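第四章 桌面与餐前整理

本章学习目标

学完本章后，应能说明桌面上各类物品的摆放依据，能按顺序完成一张小桌的餐前整理，能为零食、餐具和瓶装调料或饮料选定合适的收纳位置，并能在用餐后把桌面恢复到整理前的状态。

本章所用术语：常驻物、过路物、净区、收纳筐。术语首次出现时在正文中解释，章末另有索引。

4.1 桌面为什么会乱

多数家庭的餐桌并不只用来吃饭。买回来的东西先放在桌上，拆了一半的包装放在桌上，洗好还没有归位的碗也放在桌上。桌面的高度正好在手边，放下一件东西几乎不费力气，收走它却要走几步路，还要先想好它该去哪里。东西就这样留了下来。

本书把桌面上的物品分成两类。第一类叫常驻物，指平时就应当留在桌上的东西，例如收纳筐、纸巾。第二类叫过路物，指用完即应离开桌面的东西，例如盘子、碗、零食袋。同一件物品在不同家庭里可能属于不同的类别。每天都要用醋的家庭，可以把醋瓶算作常驻物；一个月用一次的家庭，就应当把它放回橱柜。

分类以后，整理的工作便有了先后。常驻物的位置先定，过路物再按去向处理。反过来做，往往是把过路物从桌子的一头挪到另一头，桌面看上去换了样子，需要处理的东西一件没有减少。

Hutmont 住区的居家整理课在编写教材时，曾以同一栋楼的住户为对象做过登记，共收回桌面记录表410份。记录表中只问三件事：桌上有什么，哪些当天用过，哪些有固定的位置。填写者普遍能回答前两项，第三项空着的较多。本章的练习一沿用了这张表。

4.2 净区

净区是桌面上留给操作和用餐的一块空处。小桌的净区应设在人坐下或站立的一侧，宽度以能放下一只盘子并在两边各留出一只手的位置为准。以本课使用的练习桌为例，净区深度定为50厘米。桌子较窄时可以减小，但不宜减到盘子紧贴桌边。

净区的后方和两侧可以放物品。较高的物品放在后面，较矮的放在前面，取用时手不必越过高的东西。瓶子一类容易碰倒的物品，应避开手臂经常经过的路线。袋装食品重量轻，容易滑动，也容易被当作不占地方的东西随手一放，整理时要把它和其他物品一样看待。

净区一旦确定，平时就不在里面过夜放东西。暂时放下的物品，当天处理完毕。

4.3 餐具与零食的摆放
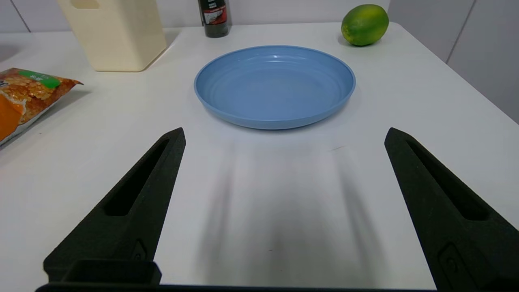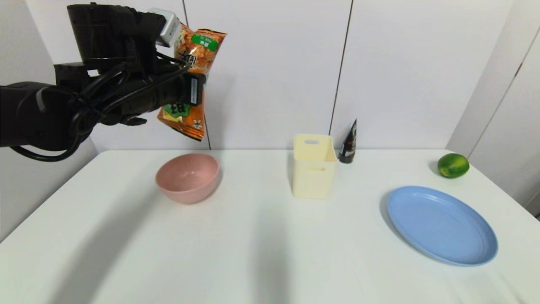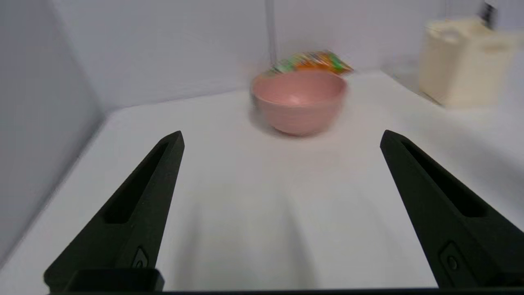

餐前整理时，餐具和食品应分开考虑，先摆餐具，再决定食品是否上桌。盛零食的器皿要在拆袋之前放好，避免一手提着开口的袋子一手去找碗。器皿的深浅与食物的形状有关：浅盘适合单层摊开的东西，便于几个人同时取用；膨化或油炸的小块零食体积大、分量轻，倒进浅盘容易滚出来，用碗较为稳妥。课上的浅蓝色塑料盘和粉色碗正好可以作这样的比较，盘子边沿略微翘起，盘内有浅浅的同心纹，可以放切好的水果或点心；碗较深，橙色袋装的零食适合倒在碗里。倒的时候袋口要低，尽量靠近碗沿，碎屑才不至于撒到外面。一次不必倒完，剩下的部分折好袋口，用夹子夹住，放进筐中竖立保存。

收纳筐的选择以方形、直壁、开口朝上的为好。圆筐好看，但四周与墙面和其他物品之间会留下用不上的空隙。米色的小号塑料筐正面有一个椭圆形的提手孔，手指可以伸进去，移动时不必去抓筐沿。摆放时提手孔应朝向使用者。筐内的袋装食品一律竖放，名称朝外，先到期的放在前面。平放叠压的坏处有两点，下面的袋子看不见，里面的食物也容易压碎。

颜色在整理中有一定的用处，但不宜过分依赖。白色桌面上放浅色的盘和碗，边缘仍然清楚，找起来不费事。若家中餐具颜色相近，可以按用途在橱柜里分层，例如上层放盘，下层放碗，不必为此另买一套。

瓶装物品放在后排，标签朝前。瓶底如有水迹或油迹，应先擦干再放下，否则桌面会留下圆形的印子，白色桌面尤为明显。

4.4 整理的顺序

以下为小桌餐前整理的基本步骤，适用于一至四人用餐。

第一步，把过路物全部拿离桌面。可先集中放在旁边的台面或托盘上，不要边拿边分。

第二步，擦桌。先用干布把碎屑拢到一处收走，再用湿布从里向外擦，最后用干布擦一遍。顺序颠倒时，碎屑遇水会粘在桌面上。

第三步，放回常驻物。收纳筐靠后，其余物品依高矮排列。

第四步，摆放本次要用的餐具。盘、碗放在取用者伸手可及的地方，彼此之间留出空隙。

第五步，拿来食品，该倒的倒，该收的收。空袋当即丢弃，不放回筐中。

整套步骤熟练后用时不长。初学者常在第一步停下来，拿起一件物品便开始考虑它的去处，结果桌面清了一半，旁边的台面也乱了。遇到一时无法决定的物品，放入“待定”盒，每次不超过3件，当天晚上处理。

用餐后的整理按相反的方向进行：先收食品，后收餐具，再擦桌，最后检查常驻物的位置。油炸类零食会在碗内留下油膜，清洗时应使用少量洗涤剂，单用清水冲洗往往不够。

4.5 收纳用品的购置

购置收纳用品之前，应先完成一次整理，弄清楚要收的是什么、有多少。先买筐再找东西去装，容易造成重复购买。

测量时记下三个尺寸：放置处的宽、深，以及上方可用的高度。带提手孔的筐要另外考虑手指伸入所需的空间，紧贴前方物品摆放时，提手孔就用不上了。塑料筐便于擦洗，适合放食品；布筐和藤编筐不易清洁，可用于放餐巾、桌垫等干燥物品。

本书配套练习中提到的 Funero 收纳筐和 Zernidlow 餐具仅供对照尺寸之用，学员可用家中任何相近的物品代替。

练习

一、用记录表登记自家餐桌上的全部物品，标明常驻物与过路物，并写出每件物品的固定位置。没有固定位置的，先空着，读完下一章再填。

二、在桌面上量出净区，用纸条在四角作标记，保持一周。记录每天晚上净区内留有哪些物品。

三、取一只浅盘和一只碗，分别倒入等量的膨化零食，比较取用时撒落的情况，写出你的选择和理由。

四、检查家中一只收纳筐。筐内的物品是否都能从上方看见？如果不能，重新摆放，并记下改动之处。

下一章讨论橱柜与抽屉，其中关于分层的内容与本章4.3节相衔接。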